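How to Clean Foam Slides Without Ruining Them

Slides are sold as shoes you don't have to think about. Wear a pair for one summer and you will start thinking about them, mostly when you take them off in somebody else's hallway.

I own more pairs than I'd like to admit, and I've wrecked two of them by being lazy with hot water. What follows takes 21 minutes of work, plus a long stretch of leaving them alone, a skill I had to learn.

What you need

A bucket or a sink you don't mind insulting
Dish soap, the plain kind
Baking soda
An old toothbrush (retire it first)
A wooden toothpick
Two rags

Step 1. Knock the dirt off dry

Take them outside and slap the soles together. Work the toothpick through the grooves until the gravel gives up. If you skip this you'll be scrubbing mud soup, and you'll deserve it.

Step 2. Soak, briefly

Lukewarm water, one squirt of soap, ten minutes. Foam shrinks in heat. My first Trakton pair went into a sink of near-boiling water and came out fitting my niece.

Step 3. Scrub the footbed

The dark print of your own foot is skin oil and dust. Mix baking soda with just enough water to make a paste, spread it on, and go in small circles with the toothbrush. Do the underside of the strap too. Everyone forgets the underside of the strap, and that's where the smell lives.

Step 4. Rinse until your hand squeaks on it

Leftover soap makes the footbed slick. I found this out on a tile floor at six in the morning, carrying coffee.

Step 5. Dry in the shade

Wipe them down with a rag and stand them on their sides somewhere with moving air. Keep them off the radiator, the dashboard and the dryer. Pale colors turn yellow in full sun, and there's no paste for that.

What about the washing machine?

My friend Nikola Grabowska swears by a cold cycle in a mesh bag. Her Zurkovs look fine. My Lyimos came out with one strap folded like a taco and stayed that way until January. Your call.

Padded straps want a lighter hand than hard molded ones. Press the soap in with a rag and save the toothbrush for the sole. 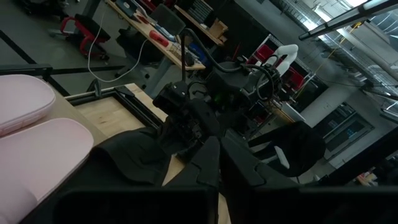
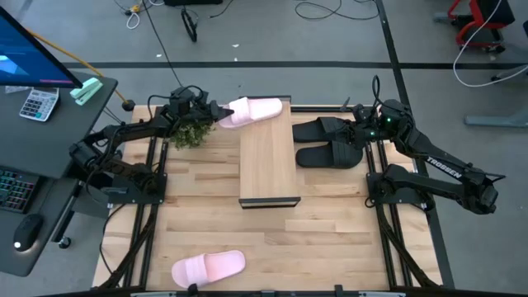
Second photo: a pink slide with a wide strap, the part to clean underneath as well as on top.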